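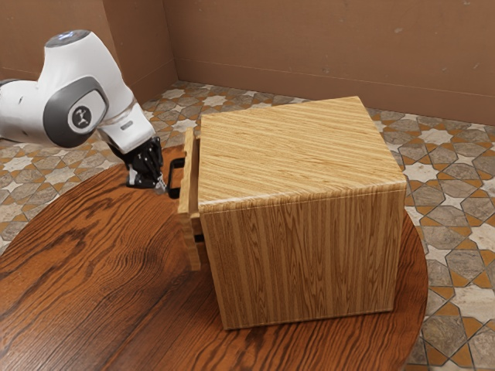
Roboterarm vor einem Holzschränkchen mit Schublade

Liebe Ruderfreundinnen und Ruderfreunde,

erst einmal herzlichen Dank an Dilwyn für die ausführliche Mail, über die ich mich wirklich sehr gefreut habe (und die ich gleich zweimal gelesen habe, beim zweiten Mal mit Tee).

Am 30. Dezember 2025 schrieb Dilwyn Bevan:
> Steht die Frühjahrsregatta in Ernitz nun fest? Und bleibt es
> bei den 300 Metern für die Jugend? Unsere vier Jüngsten fragen
> bei jedem Training danach.
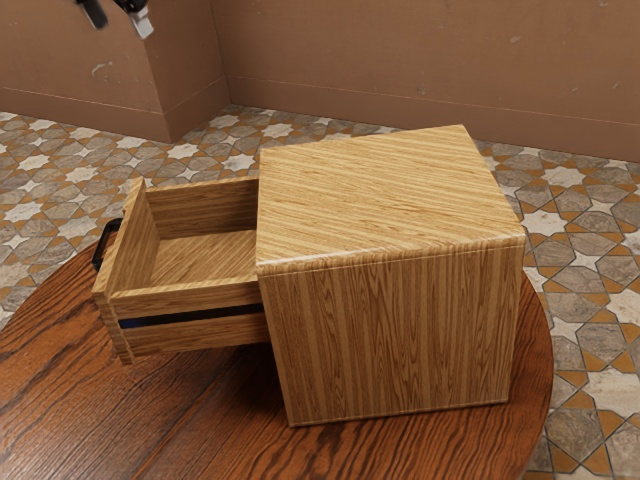

Ja, die Regatta steht, und zwar im Mai! Treltholm kommt auch wieder, mit zwei Booten mehr als beim letzten Mal, und wer die Truppe kennt, der weiß, dass es am Abend am Steg recht fröhlich zugehen wird. Die Jugend fährt wie gehabt 300 Meter, die Erwachsenen 600. Das Startgeld lassen wir, wie es ist.
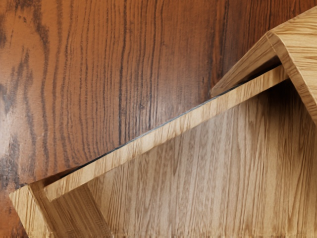
Bei den Meldungen bitte ich euch allerdings um ein bisschen Eile, denn mehr als 64 Startplätze gibt die Strecke einfach nicht her. Schickt mir also Namen, Bootsklasse und Jahrgang, gern formlos. Steuerleute suchen wir übrigens auch noch, da wäre ich für jeden Hinweis dankbar!

> Können wir unsere Boote schon am Vorabend bringen?

Könnt ihr, lieber Dilwyn, das Tor an der Wiese bleibt bis zur Dämmerung offen. Böcke müsst ihr aber selbst mitbringen.

Seid alle herzlich gegrüßt und kommt gut ins neue Jahr
Maricruz Cisneros 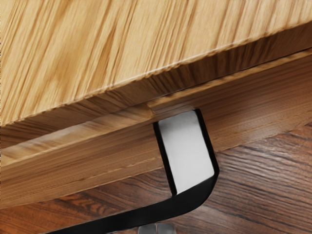

Helles und rötlich braunes Holz im Detail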